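Presupuesto de una celda bimanual de sobremesa

El presupuesto de una celda bimanual de sobremesa es el documento, casi siempre una hoja de cálculo, con el que un taller o laboratorio pequeño estima lo que costará instalar dos brazos robóticos sobre una mesa y mantenerlos en marcha. Se distingue del precio de los brazos, con el que suele confundirse hasta la llegada de la segunda factura.

Partidas habituales

La partida principal comprende los dos brazos, sus pinzas y el controlador. En las ofertas de los integradores ocupa la primera línea y la letra más grande. Le siguen la estructura (mesa, carril de montaje, perfilería, paneles), el cableado, la electrónica auxiliar y un apartado llamado «varios», que en la primera versión está vacío y en la última necesita subapartados.

La llamada regla de Domański, de uso corriente entre compradores, recomienda reservar para todo lo que no sea brazo un 40 % del total. Los proveedores la consideran pesimista. Los departamentos que ya han comprado una celda la consideran una broma de juventud.

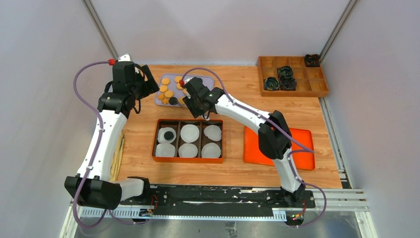 Redacción de Wunanden — Sección de automatización
Revisado el 21 de noviembre

Los dos brazos comparten un carril negro en el borde de la mesa y trabajan entre tres paredes de color gris claro. Para quien presupuesta, lo instructivo es lo demás: los perfiles metálicos de las esquinas, el cable morado que acompaña a cada brazo hasta la base, las pequeñas placas electrónicas junto al carril. También los útiles de la tarea, entre ellos una bandeja marrón de seis compartimentos, discos naranjas sobre una placa lila y un organizador de madera con casillas. Ninguno impresiona en un catálogo, pero todos pasan por compras.

Útiles y consumibles

Bandejas, placas y piezas de prueba cuestan poco por unidad y mucho por trámite. La guía Hostumano aconseja pedirlos en un solo lote, con repuestos, y asignarles una línea propia. La práctica contraria —comprarlos sueltos, a medida que se echan en falta— llevó en el proyecto Drololel a tramitar 17 pedidos distintos, varios de ellos con gastos de envío superiores al contenido.

Plazos

Un plazo de entrega de unos 45 días se considera normal para los brazos. La perfilería a medida puede tardar más, circunstancia que se descubre cuando los brazos ya están en su caja y la garantía ha empezado a correr. Los pedidos hechos en agosto siguen un calendario propio, no documentado.

Puesta en marcha

El montaje, la calibración y la formación se facturan por jornadas. Conviene fijar por escrito quién retira el embalaje y quién aporta la mesa, asuntos que han generado más correspondencia que la precisión de los brazos. La validez de las ofertas suele ser de 30 días, plazo algo menor que el que necesita la mayoría de las instituciones para firmarlas.

Véase también: perfilería de aluminio; pinza robótica; coste total de propiedad; imprevistos.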